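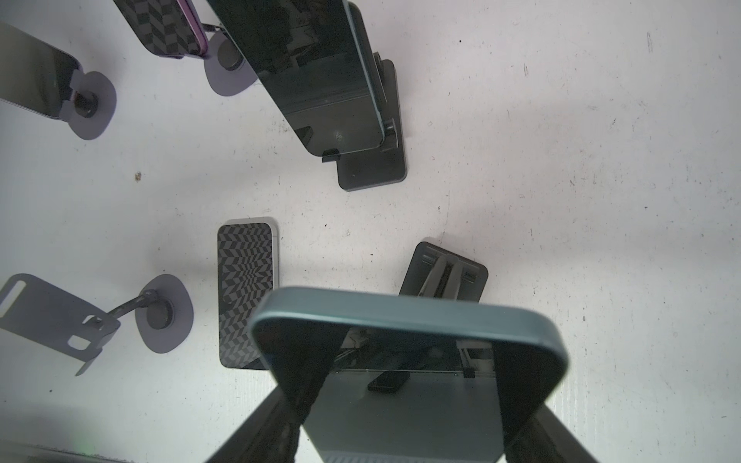
Figure 1. Phone held between the two gripper fingers, with the empty stand behind it.

3.2 Grading of defensive linemen

Game film was graded by two raters, Elias Farah and Rami Mahasneh, working separately. The sample covered 34 interior linemen from the Stevport and Yammine conferences. Each player was graded on 100 snaps, drawn at random from games against conference opponents. Goal-line plays and kneel-downs were left out.

A snap was scored as a win, a loss or neutral at 2.5 seconds or at the release of the ball, whichever came first. Double teams were coded separately — a lineman who held his gap against two blockers received a win even when he made no tackle. The raters gave the same score on 87 percent of snaps. Most disagreements involved stunts, where the assigned gap was unclear from the sideline angle.

Playing weight was taken from the spring roster published in May. For 19 players the roster weight differed from the weight listed in the game program, and the roster value was kept. Snap counts before the sampled game were entered as a covariate to allow for fatigue in the fourth quarter.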